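The two-armed bench at Markanine, and the people who keep it running

By Miyuki Hirano

First thing in the morning and Ruairi McIver is already on his knees under the table, torch in his teeth, following a cable. One of the arms dropped off overnight. Came back by itself at breakfast. Dropped off again.

"If it was dead I'd be happy," he says, or something close to it, around the torch. Dead is easy. Dead you swap. A joint that comes and goes can eat a week.

Markanine is a small outfit, four rooms over a tile showroom, and it teaches robot arms to pack and unpack things for online sellers. Returns, largely. Shoes that didn't fit, jumpers in the wrong blue. The clever bit is the software and they will talk about it all day if you let them. I had come for the other bit. The screws.

The cell is two black arms on a table. Each one is a chain of motors, and every motor passes power and signal on to the next one down the line. So a bad plug near the shoulder takes out everything past it, wrist and gripper included. McIver learnt this in his first month. He now keeps a notebook, squared paper, one page per joint, and the shoulder page is the blackest.

This morning's fault is plug two on the right arm. He finds it by wiggling, which he says is the proper technical term. Power off at the wall, arm held up by hand so it doesn't flop, out comes the plug, and one of the little crimped pins has backed out of its housing. Pushes it home. Tugs it. Doesn't like it. Cuts it off and crimps a new one.

Then the loop. Every cable on the arms needs slack where it crosses a joint, enough for the full swing and not so much that it snags on the work. Jayanthi Alva, who built the second version of the cell, had them cut too short at first. Neat as you like, she says, and every one of them pulled tight at full reach. She recut the lot in April. The new ones look untidy and have given far less trouble.

Kettle on. Power on. Nothing smells.

Next is zeroing, the part visitors find dull and I rather liked. Each joint has to know where it is. Alva moves the arm by hand to its rest pose against a metal stop, reads the numbers off the terminal, types in the offsets, moves it away, brings it back. Does it again. If the second reading disagrees with the first by more than 7 counts she starts over. Today the elbow is out, so round she goes. Third go is fine.

"People want to skip this," says Sreekumar Arumugam, passing with toast. He was people, once. He ran a whole afternoon on an elbow that was slightly off and 80 recordings had to be binned, because every grasp in them came in low. He is still teased about it.

The grippers get their own routine. Two flat fingers each, and flat fingers wear. Boltia, the supplier, sells spares in packs of 20 and the office gets through them faster than anyone budgeted for. Alva checks the faces with her thumbnail. Any ridge and they're off. She wipes the table too, dust gets carried up into the finger joints and then you get a squeak, and then you get McIver.

Test job before the real job, always the same sort of thing. An open shoebox, stood on its long edge, arm goes in from above. 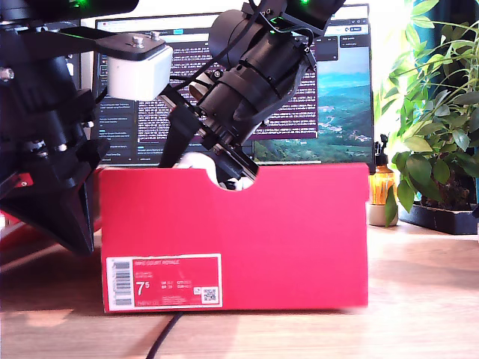
It is a mean little test and that's why they picked it. The opening is narrow, the cardboard gives when you lean on it, and the arm has to come down at a slant without fouling its own wrist on the rim. A gripper that is a touch out will catch the edge and shove the box. One that's right goes in clean. Alva watches the rim the whole time, hardly looks at the shoe at all.

Parvathi Palaniappan, who looks after the software side, watches the terminal instead. She wants the motor loads. A joint working harder than it did last week is going stiff, whatever it looks like from outside, and she has a running log going back to the day the bench was set up. Entry 81 just says "shoulder again, R. cross".

There are bigger, smarter cells about. Chettiar, the packing firm two streets over, has one behind a fence with a service contract and a man in a van. McIver went to see it and came back quiet. He did like their cable clips. He has since ordered the same ones from Zillby and they turned up in the wrong size, so for now its hook and loop tape, cut in strips, and a drawer full of clips that fit nothing.

By eleven he's back under the table. Left arm this time, just checking. The notebook is open on the floor beside him at a clean page, and Alva is asking if anyone has seen the small hex key.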